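Arnix hand-held grippers: jaw width wrong after a few hours, anyone else?
Hardware faults and safety – 7 replies

torquelimit_58
Posted November 2023

We have been recording table tasks at the Erkbridge site with a pair of Arnix hand-held grippers. The vendor line is that the width reading holds for a whole shift after one zeroing in the morning. I don't buy it. Out of 100 recordings I checked by hand, 30 had the jaws logged as fully closed while there was plainly something between them. The arm that replays these then squeezes far too hard. We cracked one casing that way in October before I pulled the plug on replays.

Support told me to "check my cables." I checked my cables.

mudflap
What firmware? And are both grippers bad or only one?

torquelimit_58
Latest, on both. Left is worse, but the right one isn't clean either. Objects are ordinary stuff, a remote and a power strip mostly.
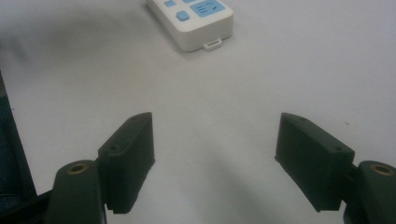
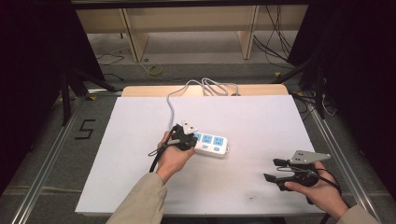
Remote in the first, three-socket power strip in the second, same setup.

greaseyknuckle
Your fingers are on screws and threaded inserts. Put a wrench on everything before you blame the sensor. I ran a different brand for a year and every "drift" ticket I ever opened was a loose finger.

torquelimit_58
Tightened and marked with paint pen. The paint marks haven't moved. The numbers have.

greaseyknuckle
Paint marks tell you the screw head didn't turn. They don't tell you the insert didn't turn in the plastic. Pull on the finger with the jaws closed and watch the reading.

mudflap
Cable run on the left one, where it curls down along the side of the hand? That is where I'd look, whatever support said and however annoyed you are with them. I've seen a connector lose counts from nothing more than wrist motion. Swap left and right cables for a day and see if the bad one changes sides.

quiet_relay
Can we talk about the power strip for a second? You have a gripper with a force fault and you're using it on the end of a power strip. Was that thing live? I can see the cord going into a pile of coils at the back and I can't see where it ends up.

torquelimit_58
Not live. It is never plugged in for these.

quiet_relay
"Never" is what everybody writes on the form. Who checks? Is there a step for it, or does the person with the grippers just know? Once you replay on an arm, the arm doesn't know anything.

torquelimit_58
Fair. There is no written step. There will be.

flindwood_tester
Different view from me. We use the same model at Flindwood and had the shift drift too, but it was our script. It took the zero from the first frame, and people were starting with the jaws partly open. Fixed the script, drift gone. I'd be careful calling it a hardware fault on a public board.

torquelimit_58
Our zero is a separate step with the jaws shut. And a bad zero would be wrong from the start of the file. Mine start fine and go off later in the day. I'll look at the script again but I'm not holding my breath.

mudflap
Abou Jaoude did a teardown of the older version on their blog and weren't impressed with the encoder mount. No idea if it was changed since. Might be worth opening one up – if you don't mind losing the warranty.

torquelimit_58
Cables swapped this morning, and I did the pull test too. Reading jumps on the left finger when I lean on it, stays put on the right. So that's one point to the loose insert crowd, and it still doesn't explain the right gripper. Replays stay off until I have something better than that.

greaseyknuckle
I'll take the point. Post the right one when you have it apart.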